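The report said operator error, and I had been asked to sign it by noon.

It was a page and a half long, which struck me as short for something that had broken a man's wrist. The sorting arm at the Hasthorpe packing shed had closed on him at ten past four in the morning, held on, and gone on holding until somebody found the key to the isolator. The arm came from Turska. The software that told it how hard to squeeze came from Seol, who had written the report, and I noticed that the fault had been found in neither place.

"He reached in," said the man from Seol, over the telephone. "The guard was open."

"The guard is always open. Your own people told the shed to prop it. It kept tripping."

"That's not in the incident record."

No, it wasn't. I had it from the night supervisor, who had it on a sheet of paper taped inside a cupboard door, and the sheet was dated Tuesday, January 29, 2019 and carried a Seol letterhead. I didn't mention the letterhead yet. I have been a safety inspector long enough to keep something in my pocket.

What bothered me more was the grip. An arm that handles plums all night should not be able to break a wrist. The limit was set at 70 newtons, so they told me, and the log showed it reaching 200. I asked how. The man from Seol said the system had learned its grip from people, thousands of examples of people picking things up, and that it was therefore very gentle. He said "therefore" as if it were a part you could order.

"Which people?" I asked.

He had to go and find out. It took him three days.

They were working in a house in Bastanwood, in a back bedroom, and I drove over because I didn't believe any of it. I had expected a laboratory, or at least a bench. The woman who let me in had been told I was coming and had plainly been told to be nice to me. She was paid by the session, she said, and she had done 2,000 pick-ups since the autumn. She showed me how she did it, a gripper in each hand, and I stood by the door with my notebook and my coat on.

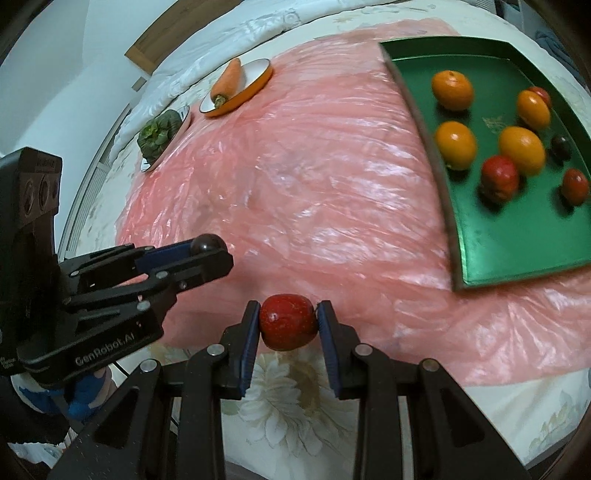 "And what do you do if you squeeze too hard?" I asked.

"You don't," she said. "You can feel it. Through the handles."

"Does it record what you feel?"

She thought about that properly, more than anyone at Seol had. "It records how far they close," she said. "I don't know about feel. I never saw anything for feel."

I wrote that down and underlined it. The machine had been shown how far to shut on a plum. It had never been told what it was like when something pushed back. So when it met a thing which was not where a plum ought to be, it went on shutting, because the distance was wrong and the distance was all it had. There was supposed to be a limit underneath that, in the arm itself, put there by Turska for exactly this. I rang Turska from the car.

Turska said the limit was there when the arm left them. Turska said a customer could raise it, with a password, for heavier goods. Turska wondered whether the customer had perhaps been running melons.

Hasthorpe had been running melons. For one week, in the summer, with a Seol engineer on site to change the settings. I asked the shed for his visit sheet and got it the same afternoon. Melons on, 2 signatures. There was a box further down for putting the settings back, and the box was blank.

I rang the man at Seol again.

"With respect," he said, "he still reached in."

"He did. There was a crate jammed. How were they meant to clear it?"

"There's a procedure."

"Read it to me."

I heard him open something, and scroll, and go on scrolling. A door banged at his end and someone asked him if he wanted a sandwich — he said no, rather sharply.

"It says to contact the shift engineer," he said.

"There's no shift engineer at night. Your system was sold to them on not needing one."

He said he would have to come back to me on that. I said he could have until February, and he asked whether in the meantime I might sign the report as it stood, with a note. They had another shed going live on the Monday, the same arm and the same software, and the customer was asking for the paperwork.

"Which shed?" I said, and took the cap off my pen.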